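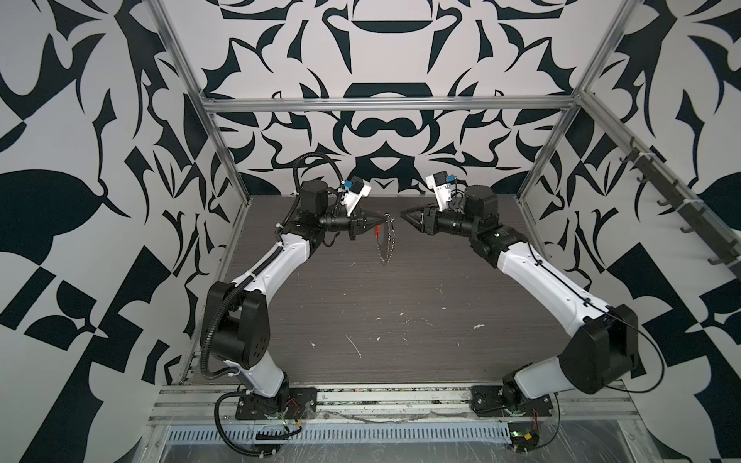

Table bay with printed panels and hook rail, Ladera, Gidow.

Report of the June visit to Ladera, Gidow

The Society's summer visit was made to the premises of Ladera at Gidow, where the firm fits out work tables, display bays and small enclosed stands for shops and training rooms. Eight members attended. The party was received at the side entrance shortly after ten in the morning and was shown first to the store, then to the panel room, and lastly to the fitted bays on the upper floor, which members had particularly asked to see.

The store holds the framing, which arrives in full lengths and is cut on site to suit each order. Members were told that the firm keeps 400 lengths in stock through the year, and that most orders now call for a plain silver finish. Offcuts are kept by the door and used for short pieces such as corner strips. The racking was well labelled, although the aisle is narrow and the party had to pass through in two groups.

In the panel room, the design known in the house as Getum was explained at some length. It is a black and white pattern of large curved shapes, leaves and broken checks, and it was first drawn for a shop window in the town. The firm has since found that customers ask for it on three sides of a bay, with the back panel arranged so that its shapes balance to left and right of the centre. Lining up the pattern from one wall to the next is not attempted. The Society's members were divided on this point. Some felt that a calmer wall would be easier to work beside for a full day, and the firm accepts that a plain white panel remains available at the same price.

The upper floor was the most useful part of the morning. The bays are framed in aluminium, with a crossbar behind the table and a sloping bar at the right-hand side carrying a black rail of small hooks. The rail was supplied by Bélanger. Members discussed what a rail of that size can sensibly hold, and it was agreed that light, looped articles are the natural use: cords, strings of beads, lanyards, and the kind of small item that otherwise lies on the table and becomes tangled.
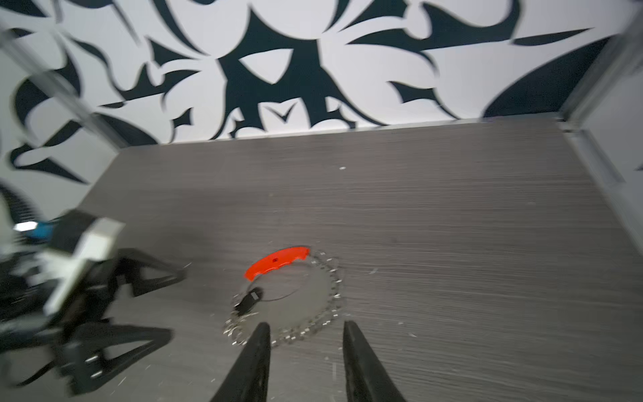 Articles with many small links are difficult to store in any tidy manner. Laid flat they spread and catch on one another, and placed in a box they knot. The advice given was to hang each one singly and to leave an empty hook between neighbours where space allows. Members who look after costume and dress accessories at home reported similar experience, and one has given up boxes altogether in favour of a row of cup hooks inside a wardrobe door.

Attention then passed to the tabletops. The finish is a dark wood grain in greys and browns, with the lines running across the width of the bay. It has a slight sheen under the lights. A dark surface makes a clear or silvery article easier to find, but it also shows every pale mark, and the board in the bay we examined carried a good number of white specks and scuffs, mostly towards the middle and front. The firm wipes its boards down at the end of each day with a damp cloth and makes no attempt to polish out scratches. Replacement boards are ordered when a customer asks for them.
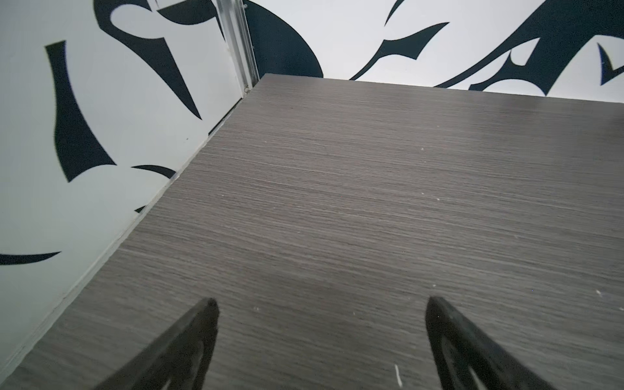

One member asked whether a mid-grey board would not be the better choice, as dust and fine scratches would be far less plain to see, and added that the dark grain had been regretted within a year in a kitchen at home. The reply was that lighter boards have been offered and that few customers take them.

Some time was spent on the joints between table and wall. A narrow gap is left along the side panel, and members noted that pins or single beads might well find their way into it. A soft strip can be fitted on request. The corner strips are held by small screws, so that a panel can be taken out and changed without disturbing the rest of the frame.

Tea was served in the panel room at the close of the visit, which lasted three hours. Samples of the Getum print in small format were handed out and are available for inspection in the Society's reading room. Members wishing to order hook rail should apply to Bélanger directly, as Ladera does not sell it separately. Parking at Gidow is limited and the upper floor is reached by stairs only, and both points should be made known to members in advance if the visit is repeated.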